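How to sort out a deep kitchen cupboard with storage baskets

Deep cupboards are awkward because whatever goes to the back stays there. A few long baskets that slide in and out like drawers will fix most of that, and the job takes a morning. These are the steps I used on the pair of base cupboards in my own kitchen.

What you need
A tape measure
A pencil and paper
Long plastic baskets with a handle hole at each end
A damp cloth and a dry one
Labels or masking tape
A table or a clear bit of worktop

Step 1: Empty the cupboard
Take everything out, including the bits stuck to the shelf paper. Put food on one side and everything else on the other. Check dates as you go. Anything open without a clip or a lid gets one now, or goes in the bin.

Wipe the shelf, dry it, and leave the door open while you do the next part.

Step 2: Measure
Measure the inside of the cupboard, then measure the door opening. The opening is the one that catches people out – hinges can stick out a fair way when the door is at a right angle. Mine took up more room than I had allowed for in July, and I had to take the first set of baskets back to the shop.

Write down:
The width between the hinges and the opposite side
The depth from the back wall to the inside of the closed door
The height to the shelf above, less 83 mm for your hand and the tops of taller packets

Baskets are usually measured across the rim. If the sides slope, the base will be narrower, so go by the rim.

Step 3: Choose the baskets
I looked at the Brevum and the Zindale. The Brevum is 153 mm wide and the Zindale is 200 mm. Three of the narrower ones fitted my shelf with a little space left over, and I preferred having three groups to two. Smooth sides are easier to wipe than mesh, and small packets don't poke through.

Step 4: Group and fill
Set a basket on the table and fill it there. It is much easier than bending down to the shelf. Put bags of 500 g and over at the far end, lying flat, and stand jars upright at the front. Keep one kind of thing to a basket: baking in one, rice and pasta in another, tins in the third. Don't fill above the rim.
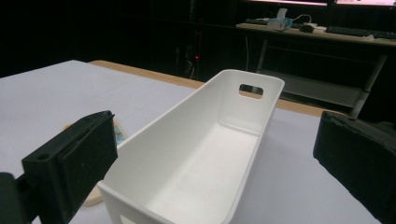
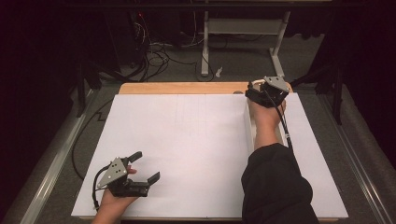 Step 5: Put them in and label them
Slide each basket in with a short end facing you, keeping it straight so that it doesn't catch on the hinge. Go slowly with the heavy one. You will be pulling it out by that end every time, so pick a basket with a handle cutout high up in the end wall, like the long white one on the table, and keep packets clear of the hole so your fingers can get through. Stick the label underneath the cutout. Masking tape is fine for the first few weeks, until you know the groups are right.

Step 6: Check it after a fortnight
Look at what has ended up in the wrong basket. If it is always the same item, move the group to suit. I swapped the tins and the baking over and have left them that way since.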